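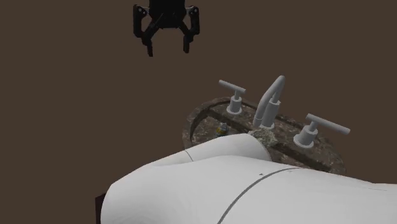 Every spring the home section of our regional paper runs the same story about kitchens, and every spring I read it and get annoyed. This March it was stone sinks. A remodeler in Dullotville told the reporter that a stone sink is "an investment piece." I have owned two houses and sold one of them, and I would like to know where this return is supposed to come from.

The claim goes that buyers fall in love with a kitchen and then pay more for the house. Maybe they do. But the proof always seems to come from people who put in kitchens. Huvine, the showroom out on the bypass, hands out a leaflet saying 61 percent of buyers "notice the sink first." Which buyers? Asked by whom? I went through both sides of that leaflet and couldn't find a word about it. I notice the sink first too, if there are dishes in it.

When we sold our place in Rukby, we were told to spend money before listing. We spent 500 dollars on a new faucet and having it put in. The couple who bought the house asked about the roof, the furnace and whether the basement took on water. They wanted to know how early the garbage truck came. The faucet never came up, and they offered what the house down the street had gone for, with its old faucet that you had to turn off with both hands.

I have nothing against a nice sink. If you stand at one every night and you like how it looks, buy it and enjoy it. That is a perfectly good reason to spend your own money. What bothers me is the way plain wanting gets dressed up as planning. Call it an investment and people will borrow for it, and they'll skip the gutters to pay it back.

My neighbor on Yao Street is getting estimates now. The first one had a line for "value engineering," and when she asked what it meant, the man said it was standard. She told him to take it off and he did, without any argument at all. I'd start there. Ask what each line is for, and ask who came up with the number that says you'll get your money back. Then go up and look at your roof.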